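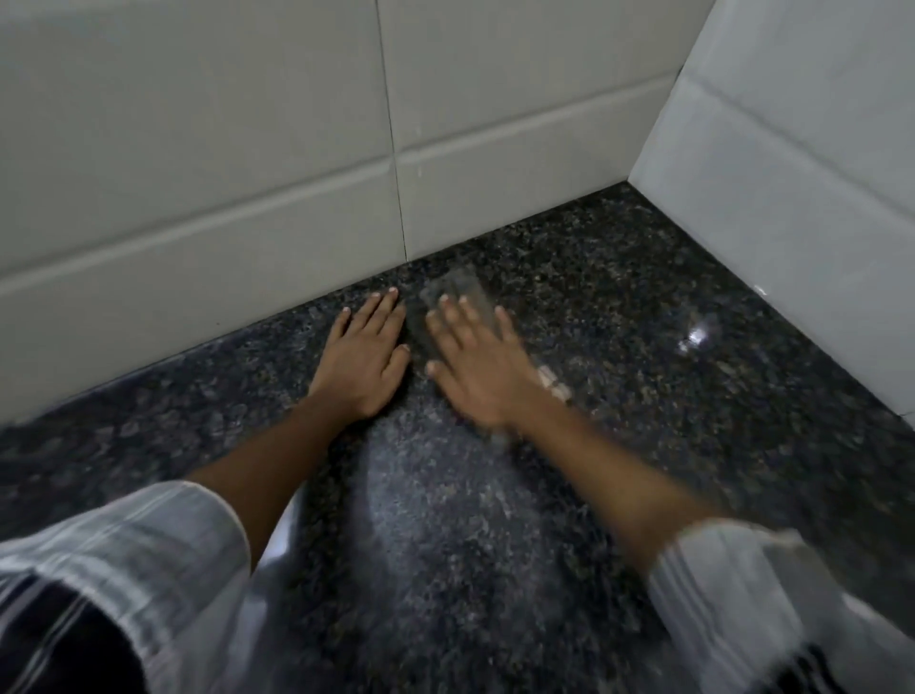
**Does a "sealed" countertop stay sealed? What owners say and what the label says**

Roya Soltani and Jamshid Mahmoudi
Materials in the Home, final project report, May 2026

We picked this topic after Jamshid's aunt paid for a stone sealer that promised ten years of protection and found an oil mark by the stove in the second year. She blamed herself. We wanted to know if she should have.

## What we were told

Most advice for granite owners comes from people who sell sealer. That doesn't make it wrong, but it should make a reader slow down. The leaflets we collected from the Drandlow showroom disagree with each other on almost everything. One says to reseal every year, another every five, and a third says the factory coat is permanent and then offers a maintenance kit on the back page.

Our instructor, Marina Vlachopoulos, asked us to stop arguing with leaflets and go find some owners.

## Survey

We put a short survey in the Drestum neighborhood newsletter and left paper copies at the library. Between the two we got 591 replies. We threw out the ones from people with laminate or wood counters, and the ones where the age of the counter was left blank. That left us with 500.

The questions were simple: how old is the counter, has it ever been resealed, and has it ever stained in a way that didn't wash out. We also left a space for comments, which a lot of people used to complain about grout.

Only 23 owners reported a stain that stayed. We expected far more. Before anyone takes this as proof that sealer works, most of those who answered had never resealed at all, or couldn't remember. If resealing mattered as much as the leaflets claim, we would expect to see more trouble in that group, and we didn't see a clear difference.

We have to be careful here. People with a ruined counter may have replaced it and so dropped out of our survey. People also forget. And "stain" is a loose word -- one person counted a candle burn.

## The water drop test

The usual home test is to put a spoonful of water on the stone and wait. If the stone darkens, it's supposed to need sealer. Shahram Kiani, who cuts stone at Tabrizi, gave us 3 offcuts from different slabs and let us use a bench in the back of the shop.

Two of the pieces were unsealed. One darkened within minutes. The other had not changed by the time we packed up, and Shahram said he would never bother sealing a piece like that. The third had a coat of Birnano on it and also did not change. We can't say whether the sealer did that or the stone did, as we had no bare piece from the same slab. We should have asked for one. Nazanin Safavi pointed this out when she read our draft, and she was right.

Dark stone was also harder to judge than light stone. On a nearly black offcut the two of us disagreed about whether the patch had changed color, and a photo taken on a phone didn't settle it.

## What we think

Some granite soaks things up and some barely does. A rule that tells every owner to reseal on the same schedule can't fit both. The water test is cheap and probably better than a calendar, though we'd trust it less on dark counters.

We don't think Jamshid's aunt did anything wrong. We also don't think we have shown that her sealer failed, and the label's ten years is not explained anywhere we could find. We wrote to the seller asking how the number was reached and have had no reply.

## If we did this again

- Get sealed and unsealed pieces from the same slab
- Test with cooking oil as well as water
- Ask owners where on the counter the stain is
- Start the survey earlier -- paper copies were still coming back after we had finished the tally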